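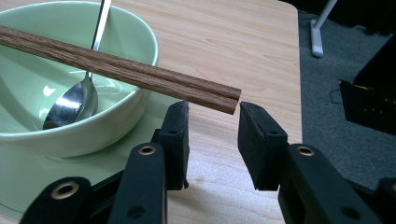
## 4.2 Where the chopsticks go when there's a spoon

I went into this part of the study expecting the spoon to be dull. My notes from the Pellach pilot barely mention it, and the coding sheet I drew up afterwards had one tick box for "spoon present" and nothing about where it was. By the second week in the Bralov canteen I'd had to redo the sheet, as the spoon was clearly deciding what happened to everything else on the table.

To recap from Section 3, we logged 1383 place settings that had both a bowl and a pair of chopsticks. Of these, 831 also had a spoon. I'll stick to that second group here, and come back to the chopsticks-only settings in 4.3, where the folded paper rests cause all sorts of bother.

The arrangement I came to call "spoon in, sticks over" is the one in Figure 3. The spoon leans inside the bowl with its handle up above the rim, and the chopsticks lie side by side across the rim, in front of the spoon handle, with their squared ends out past the bowl. The bowl in the figure stands on a wide plate of the same pale green, and I'd ask readers to keep that plate in mind, as it matters a good deal further down.

What I like about this layout is how little room it takes up. Everything belonging to one person sits more or less inside the footprint of the plate, and on the narrow tables at Bralov that's a real kindness to whoever is sitting opposite. It does have a cost, though. To get at the spoon you often have to move the chopsticks first, and people then have to find somewhere to put them. Some shifted them to the plate, some held on to them in the other hand, and a fair few simply laid them on the bare table (which several diners told me they'd never do at home!).

I coded a setting as "over" only if the chopsticks crossed the rim at some point. Sticks propped with one end down in the bowl went under "in", even when the other end stuck out a long way. This sounds fussy, and it was – my co-coder and I disagreed on 90 settings the first time through, and most of those were exactly this sort of half-in, half-over muddle. We went back over them together with a pot of tea and settled all but 20, which I've left out of the tables.

The shape of the chopstick made more difference than I'd bargained for. Round, lacquered ones roll, and diners seem to know it, so they tuck them against the spoon handle or put them down flat on the plate. Square-ended wooden ones tend to stay where you leave them. I can't say how much of that is grip and how much is habit, because the Felitz sets we lent to the canteen were all square and the diners' own were mostly round. Anyone repeating this should mix them properly, which I should have thought of myself.

Now, the plate. Semwal, our second site, served its soup in bowls with no plate beneath, and there the "over" layout was much less common. My hunch is that a plate makes people feel they've got a bit of territory, and that they're happier balancing things on the bowl when there's something below to catch a drip. Two diners said as much without my asking. A third said she only put her chopsticks across the bowl when she'd finished, plate or no plate, and was rather put out that I'd been logging settings before the food arrived.

She had a point. Our log records position and says nothing about intention, so a pair of chopsticks across a rim might mean "ready", "resting" or "all done". I've tried to deal with this by splitting the counts by stage of the meal in Table 5, but the middle stage is baggy and I wouldn't lean on it too hard.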